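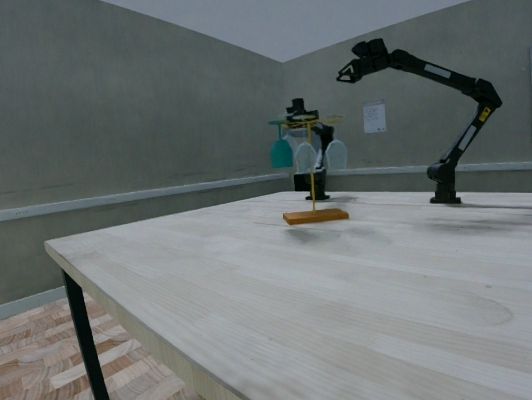
Zustbridge opened its automation lab in Zenport to visitors one afternoon in June, and gave over most of the program to a single task: hanging stemmed glasses upside down on a wire rack with two robot arms. The work is part of Inthanon, a joint project with the glassware handling firm Koton. It was demonstrated in simulation, with operators driving the simulated arms from a desk and the output shown on a wall screen.

A total of 63 people signed in, most of them from catering suppliers, dishwashing equipment makers and two technical colleges. They were taken through in groups. Each session ran 20 minutes and consisted of a short talk, a run of the task and questions.

Mareike Meinecke, who leads Inthanon at Zustbridge, opened each session with the layout. Two arms are fixed to one table, each with a two-finger gripper. The rack has a flat base and a single post, with wire branches spreading from the top. A glass is carried inverted to the rack and its foot is passed between the wires, so that the bowl hangs below. The arms share the space over the rack, and either can be assigned a given glass.

Clear glass was the main topic of the afternoon. A clear bowl takes on the color of whatever is behind it, and its outline shifts as a camera moves. The simulator's renderer has to reproduce that if a policy trained on its images is to be of any use on a real line. According to Meinecke, the first Inthanon scenes used opaque glasses only. Transparent ones were added after the motion itself had been tuned, and the opaque teal glass was kept in the set as a reference object.
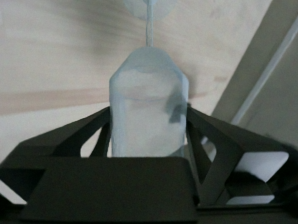
*Simulated gripper closed on a translucent glass over the wood tabletop.*

The grip was discussed at some length. Koton's handling rules for real stemware allow contact on the bowl or the stem, depending on the product, and set a force limit for each. In the simulator a grasp on the bowl is scored as failed if the contact force goes over the limit for more than a few time steps, even when the glass ends up on the rack. Teresa Szczepańska of Koton told visitors that this scoring rule was the firm's main request at the start of the project.

"A glass that arrives on the rack with a crack in it is a loss, and it is a worse loss than one dropped on the table, which at least gets noticed," she said.

The data set now stands at 2355 recorded episodes. Every one was driven by a human operator using a pair of hand controllers, and each is stored with joint positions, gripper state, contact forces and several camera views. Start positions of the glasses are varied between episodes, as are the colors. Some episodes begin with glasses already on the rack, so that the arms have to work around them. 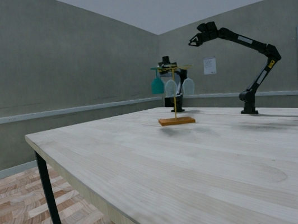
Clearance becomes the limiting factor as the rack fills. The bowls hang close to the post, and an arm that comes in at the wrong height can strike a neighboring glass with its wrist while the fingers are still clear. Operators are told to approach from above the branches and to withdraw along the same line after release. The written procedure also asks them to park the idle arm away from the rack, a step that was added after a series of early episodes had to be discarded for collisions between the two wrists.

Visitors were invited to try the controls after the talk. The practice version of the task has a single opaque glass and the force limit switched off. Zustbridge did not keep scores. The usual fault among beginners, according to the operators at the desk, is opening the fingers before the foot has cleared the ends of the wires, which leaves the glass tilted on one hook.

Several questions dealt with the difference between simulation and hardware. Meinecke said that the simulated room was kept plain on purpose, with gray walls, a parquet floor and a light wood table, and that the next revision would vary the surfaces and lighting automatically. Friction between glass and finger pads remains the weakest part of the model. Wet glass is not modeled at all. One visitor from an equipment maker pointed out that glasses leave a commercial dishwasher both wet and hot; Szczepańska replied that Koton was measuring pad friction on wet samples and would hand the figures over when the series was complete.

Asked about cycle time, Meinecke declined to give a target. Operator speed in the recordings varies widely, and the project has not yet tried to train for speed. The present measure is the share of glasses that end up hanging freely, inverted, with no force violation logged.
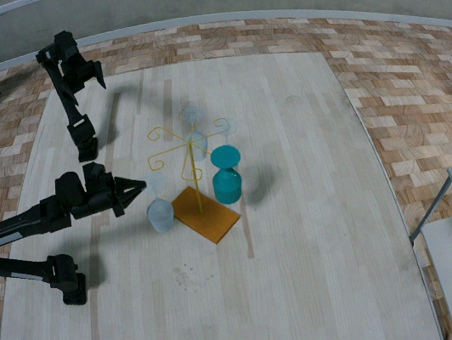
*The simulated cell with one teal and three clear glasses at the rack.*

The afternoon's last session drew the longest discussion, on how the two arms divide the work. At present the operator decides. Zustbridge has tested a fixed rule that gives each glass to the nearest arm, and found that it works until both arms need hooks on the same side of the post. A version that plans the full order of placements in advance is being written. It will also be allowed to leave a hook empty when filling it would block access to the ones behind.

Hardware work is to follow. Zustbridge has reserved a bench in the Zenport lab and expects to record roughly 500 episodes on physical arms, using glasses supplied by Koton. The bench will copy the simulated table in size and in the placement of the arm bases, so that recordings from the two can be compared directly. The force limits will carry over unchanged.

Part of the simulated data will be released to the colleges that took part in the visit. Szczepańska said the glass models would be included, apart from two shapes that belong to Koton customers. Requests for access go through the Inthanon desk at Zustbridge, which is also taking names for a second open afternoon once the physical bench is running.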